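4.2 Teardown of the donor desktop

The Karley project compares recovery times for parts taken from retired office desktops. The first machine was laid on its side on the slatted bench and opened from the side panel. Work inside the case was divided into 14 steps, listed in Appendix B, and each step was timed separately.

The processor socket was the slowest area to document. It uses a lever and a hinged retention bracket, and both must be fully open before the processor can be lifted straight up. Memory modules are held by latches at the slot ends. Cable routing was recorded before any connector was touched, as the power wires cross the drive cage and are easily confused on reassembly.

The full log for this unit has 383 entries, of which 247 concern fasteners and connectors. 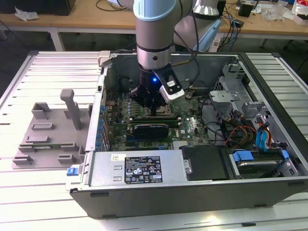 Open case, and the processor socket with its bracket raised 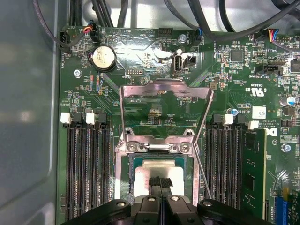

Photos: Karley project group. Reuse permitted with credit.

Parts were bagged by step number and stored in the Plotari cabinet. Step times are given in Table 6. The second unit will be processed in September using the same step list.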